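Chuensuk opens Saturday class on caring for the kitchen microwave
Murnbridge, May

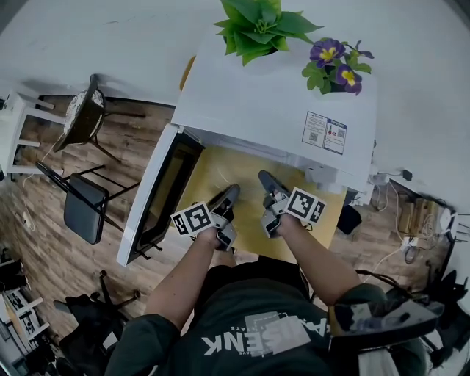 Chuensuk, the home skills school in Murnbridge, is glad to announce a new short class for people who live in small kitchens. The class is called "The Door, the Inside and the Top" and it is given every Saturday at 2 in the afternoon, in the upstairs room of our Hillum Street house.

The subject is the microwave oven, which many families use every day and clean only when guests are coming. Students learn to wash the glass of the door on both sides, to wipe the inside without scratching it, and to read the warning labels before they begin. They practice on a white oven on a wooden table, with the door open.

A part of the lesson is about the top of the oven. In a small home it becomes a shelf very easily, and often it is plants that stand there, a leafy one or one with purple flowers. The students learn to lift the pots down before cleaning, to look in the manual for how much free space the oven needs, and to find another bright place for the plants if it is necessary.

"My mother kept her flowers on the oven for many years, and I did the same when I moved to Murnbridge," said Buppha Khamphan, founder of Chuensuk. "I do not want to tell people that their kitchen is wrong. I want them to know how to take care of it."

Each class has 12 places and takes two hours. The price for the full course of four Saturdays is 399, with cloths and printed notes included. Persons from the age of 14 can join. The same course will be offered in Tultside in the autumn, if enough people ask for it.

Places can be reserved at the Chuensuk front desk in Murnbridge. Journalists who wish to visit a class are kindly asked to write to Buppha Khamphan in advance.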